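Robots That Help Take Old Computers Apart
A workplace explainer for readers aged 9 to 12
22/03/2018

What happens to a computer when an office is finished with it? Some go in a closet. Some are sold. A lot of them are sent to a place where they are taken apart so the pieces can be used again.

One of those places is Konness, a repair and reuse shop in the town of Pidstead. Trucks bring in old computers from schools, banks, libraries and offices. The people who work there are called technicians. They open the computers, test the parts, and sort them. In October the shop started using a robot arm for part of the work. This page explains what the arm does, what it can't do, and what is different now for the people who work there.

Why take a computer apart?

A computer that won't turn on may have only one bad part. The rest can be fine. Memory, which is where a computer keeps the things it is working on right now, often lasts much longer than the computer it came in. So does the case.

Parts that work are cleaned and put into other computers. Parts that don't work are sent to a recycling company, where the metal is recovered. Copper, aluminum, steel and even small amounts of gold can be used again. Digging new metal out of the ground takes a lot of energy and leaves big holes, so it makes sense to use the metal we already have.

Last year the shop took in 1,779 desktop computers. Before the robot came, every one of them was taken apart by hand.

What the job was like before

Taking a computer apart is not very hard once you know how. Doing it all day is harder. You lean over a table. You turn a screwdriver, press a clip, lift something out, put it in a bin, and start again.

If you want to know how that feels, open and close your hand 200 times. By the end your fingers and the bottom of your thumb will be tired. The technicians made small movements like that for hours. Some of them had sore wrists. When you hurt a part of your body by making the same movement too many times, it is called a repetitive strain injury. It can take weeks or months to get better.

There are also sharp edges inside a computer. The case is made of thin metal, and thin metal can cut. Technicians wear gloves, but gloves make it harder to pick up tiny screws.

What is a robot arm?

A robot arm is a machine with joints. You have a shoulder, an elbow and a wrist, and a robot arm has joints that do the same sort of job. Each joint has a motor in it. When the motors turn together in the right way, the end of the arm goes where it needs to go.

The kind used at the shop is called a collaborative robot. Collaborative means "working together." Many people shorten the name to "cobot." Big factory robots, the ones that lift car doors, usually work inside a fence so that no one can walk in and get hit. A cobot is smaller and moves more slowly when people are near. It can feel when it bumps into something, and then it stops.

That doesn't mean you can do anything you like around it. There are still rules. There is a red stop button, and everyone who works at the table has to know where it is.

What is inside the box

To understand the robot's job, you need to know a little about what is in a desktop computer.

The motherboard is the big flat board, often green. Nearly everything else plugs into it.

The processor does the calculating. It is a small square that sits in a holder called a socket.

The memory comes in thin sticks that push into long, narrow slots.

The power supply is a metal box. It takes electricity from the wall and changes it into the kind the computer can use.

The hard drive is where files are kept after the computer is turned off.

The graphics card helps make the pictures you see on the screen. Not every computer has one.

Then there are the cables. Some carry power and some carry information. They bend and loop all over the place.
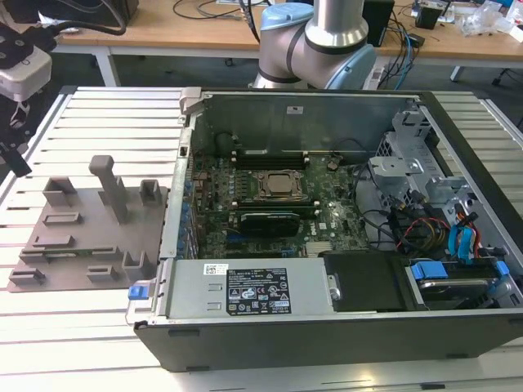

Cables are the hardest thing for a robot. A metal box has the same shape every time. If a robot knows where the box is, it knows where all four corners are. A cable has no fixed shape. It can lie to the left or to the right, or be tucked under something else. You can look at a tangle and see which wire is on top. A robot has to work that out with cameras and a computer program, and it often gets it wrong.

So the shop divided the work. People unplug the cables. The robot does some of the jobs that come after that.

One computer, step by step

First, a technician checks that the computer is unplugged and looks at it from the outside. Is it cracked? Is it very dusty? Has something been spilled in it? A computer with spilled juice inside is set aside, and the robot never gets it.

Next, the technician takes off the side panel and lays the computer on the table. The computer has to be in the right spot. If it is too far over, the robot will reach for a part and miss.

The technician unplugs the cables and moves them out of the way. Then the technician steps back and presses start.

The robot lifts out the parts it has been taught to lift out and puts them down in their places. The technician watches the first few moves and then starts checking the next computer.

When the robot is done, the technician comes back and finishes the job. There is always something left. It might be a screw that is stuck, or a clip that is too stiff.

Last, the parts are tested. A part that passes goes on a shelf. A part that fails goes in a recycling bin.

How does the robot know what to do?

It doesn't know things the way you do. It follows steps that people gave it.

The robot program came from a company called Agyeman. A trainer from the company spent two weeks at the shop. The technicians learned to take hold of the arm and move it to the place they wanted, then save that position. Then they moved it to the next place and saved that one. It is a bit like teaching someone a dance by moving their arms for them.

Each type of computer needs its own set of steps, because the parts are in different places. So far the robot has been taught 38 types. If a type comes in that it hasn't been taught, a technician takes it apart by hand, the old way. Some types are so rare that it isn't worth the time to teach them.

What changed for the people

Nine technicians worked at the shop before the robot came. Nine work there now. But their days are different.

They make fewer small, repeated movements. Two of them say their wrists hurt less. One says hers feel the same as before.

They do more testing and more looking. One technician used to spend nearly all day with a screwdriver. Now she spends most mornings finding out why parts don't work, and she likes that better.

They had to learn new skills. Three of them can now teach the robot new steps, and they are paid a little more for it. The others can start it, stop it and fix small problems.

Not all of the changes are good ones. A technician who had worked at the same table for years said that he used to choose his own order and his own speed. Now he has to be ready when the robot is ready. He also misses talking. Two people used to work at each table, and at the robot's table there is only one.

The robot stops sometimes, too. In its first month it stopped 373 times. Most stops were short. A part was stuck, or the computer had slid a tiny bit, and someone had to walk over and set things right. It stops much less now, but it still stops on most days.

Will robots take people's jobs?

This is a fair question, and adults argue about it. The answer is different in different places. In some workplaces, a robot comes in and fewer people are needed. In others, the same number of people do different work. Sometimes a company with robots can take on more work and then needs more people.

The shop has told its workers that no one will lose a job because of the robot for the next two years. After that, no one can say for sure. A second shop, in Utwood, looked at the same robot and decided not to buy one. The computers that come in there are too mixed, with hardly two alike in a day, and the people who work there are faster.

Words to know

Automation: using machines to do work that people used to do.

Cobot: a robot made to work near people.

Component: one part of a larger thing. A hard drive is a component of a computer.

Repetitive strain injury: an injury you get from making the same movement too many times.

Technician: a person trained to work with machines or equipment.

Something to try

Find an old flashlight or a pen that comes apart. Ask an adult first. Don't use anything that plugs into the wall, and don't open up a computer by yourself, because some parts inside can hold electricity even after it is unplugged.

Take the thing apart slowly and write down every move you make. "Turn the cap" is not enough. Which hand is holding it? Which way do you turn? How do you know when to stop turning?

Then put it back together, give your list to a friend, and ask them to do only what the list says. If they get stuck, fix the list and let them try again. The technicians do the same thing when they teach the robot a new type of computer, and it usually takes them most of a day.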